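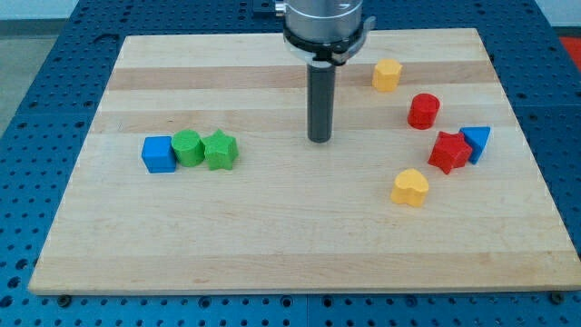
Luvau 4 reaches the stable channel

The fourth major release of Luvau, the Linux-based system for tablets and small handhelds, moved from testing to stable in January. Existing installs on the stable channel will be offered the update in stages over 15 days. Users who don't want to wait can select "Check now" on the Updates page, which skips the staging queue.

The download is 416 MB for devices already on the last 3.x point release. Anything older has to step through that release first, and the updater handles both stages without asking again. A restart is required after each.

Most of the work in this cycle went into storage and power. The system partition is now read-only by default and is replaced as a whole at update time, with the previous copy kept in a second slot. If the new copy fails to start, the boot loader returns to the old one. Packages installed by hand into the system partition will not carry over. Those installed through the store, or placed under the home directory, are not affected.

Suspend has been rewritten for the two Stindora tablets on the supported list. The old code left the wireless chip powered when the screen was off. The new code shuts it down after a delay, set to 15 minutes out of the box, and wakes it on a schedule to collect messages. Apps that hold a connection open all the time, such as some chat clients, need to ask for an exception in their manifest. Until they do, messages may arrive late.

The Vaher handheld gets the same kernel but keeps the old suspend path. The maintainers say its firmware doesn't report wake events correctly, and a fix depends on the vendor. Owners should see no change in standby time, good or bad.

Other changes:

The on-screen keyboard now has 17 layouts. Layout switching works with a long press on the space bar.

The file manager can mount encrypted SD cards. Creating one still requires the command line.

Bluetooth audio defaults to the higher quality codec when both ends support it.

The 32-bit images are gone. Devices that need them stay on 3.x, with security fixes only.

Two known problems are listed in the release notes. Screen rotation can stick after docking and undocking – locking and unlocking the screen clears it. External displays connected before boot may come up at the wrong scale.

Asstead, which hosts the project's download servers, has added a second mirror for the release. Full install images are there along with checksums and the signing key, which has changed since 3.x. Anyone who verifies images with a script will need to import the new key first. The old one stays valid for 3.x point releases.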